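## 杯架

七点过五分。水烧上了,人还没醒透。

森川加奈子站在厨房里找杯子。柜子上层没有。水槽里没有。沥水篮里三只碗,一把勺,没有杯子。昨晚明明洗过的。她记得自己洗过,手指头都泡皱了。

手机在响。是八木。

“你几点出门?”

“马上。”

“你昨天也说马上。”

挂了。水开始叫。她光着脚,地砖凉得要命,三月了还这么凉。

搬进来24天,箱子还剩一半没拆。717室,走廊尽头,窗户对着另一栋楼的窗户。房东罗斯塔米先生把钥匙交给她的时候说,上一个住户走得急,厨房里有些东西你要是不嫌弃就留着用。她不嫌弃。她那时候什么都不嫌弃,只想赶紧有个门可以关上。

留下来的东西:一口锅,锅盖不配套。一卷棉绳。一个托盘,白的。一个竹杯架,方底座,一根柱子,伸出几根圆木棍,像一棵没长叶子的小树。

杯架她一直没用。嫌占地方。而且她只有一只杯子。

一只杯子挂一棵树,看着怪可怜的。

以前不止一只。以前和岩崎住的时候,杯子多得柜门关不上。他买杯子有瘾,出差买,逛街买,超市打折也买。蓝的那只是他的,缺了口的那只也是他的,印着Jetovov的那只是展会上白送的,他偏说好用。分东西那天他在电话里问,杯子怎么办。她说都归你。他说那你用什么喝水?她说我用手捧着喝。

说完自己先笑了。他没笑。

后来她就去买了一只。玻璃的,有把手,便宜。挑了不到一分钟,旁边的人还在那儿比来比去,举起来对着灯看。

水开了。关火。

到底放哪儿了。

她又去看了一遍柜子。又看了一遍水槽。蹲下去看桌子底下,只有一只拖鞋。好,拖鞋找着了,另一只不知道。她穿着一只拖鞋去翻卧室,窗台上没有,床头没有,地上一摞书,书上面有个碗。碗怎么在这儿。算了。

七点十二。

八木发来消息:到楼下了啊。

她回:马上马上

有人敲门。这个点。她一只脚拖鞋一只脚光着去开,是702的科隆博太太,阿松塔·科隆博,头发卷了一半,手里端着她的杯子。

“你的。”老太太说,“昨天晚上。”

昨天晚上。对。昨天晚上停了一阵子电,整层楼的人都跑到走廊里,有人拿手电,有人抱猫。科隆博太太家的炉子是烧气的,煮了一大壶洋甘菊,叫大家自己拿杯子来。她就拿着那只唯一的杯子去了。站在走廊里喝,跟人说话,说了很多。说了什么来着?好像说了岩崎。好像还说了用手捧着喝水那句,这回有人笑了。

“我给你洗过了。”老太太往她身后看了一眼,“你就这么乱着?”

“还没收拾完。”

“几天了?”

“24天。”

“我搬来那年,第二天窗帘就挂上了。”老太太把杯子塞给她,又从围裙兜里掏出一个纸包,“饼干。配咖啡,别配茶。你有几只杯子?”

“就这只。”

科隆博太太看着她,看了挺久。走廊里的灯闪了一下,又好了。

“那来客人怎么办。”

“没有客人。”

“我不是客人?”

加奈子没话说。想了想,侧开身子让她进来。又想起来没有第二只杯子。老太太摆摆手,说头发还卷着呢,晚上吧,晚上我来,我自己带。带两只,留一只在你这儿。柜子里杯子堆得放都放不下,我儿子一来就送杯子,好像我有1000张嘴。

门关上以后她在那儿又站了一会。手里的杯子是干的,擦得很亮,她自己从来不擦这么亮。

手机又响。

“加奈子!”

“下来了下来了,鞋都穿好了。”没穿好。

她回厨房,把桌上的东西往旁边一推。绳子扔抽屉,没拆完的信扔抽屉,螺丝刀也扔抽屉,抽屉关不上,用膝盖顶了一下。抹布擦一遍桌子。转过去又擦了一遍。然后把杯架从冰箱顶上拿下来,吹了吹灰,放在桌子上,歪的就歪的吧。

杯子要不要挂上去?她拿起来比了一下。

先不挂。等晚上那只来了一块挂。

她把杯子搁进白托盘里,咖啡也没冲,抓了包就往外跑。在电梯里才发现脚上是一只皮鞋一只托鞋。

又跑回去。

七点二十。八木在楼下按喇叭,按了两长一短,整条街都听得见。

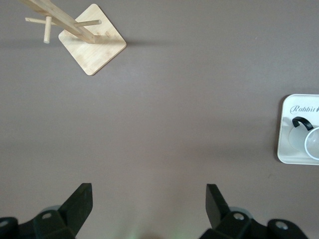 桌上,竹杯架空着,玻璃杯在白托盘里。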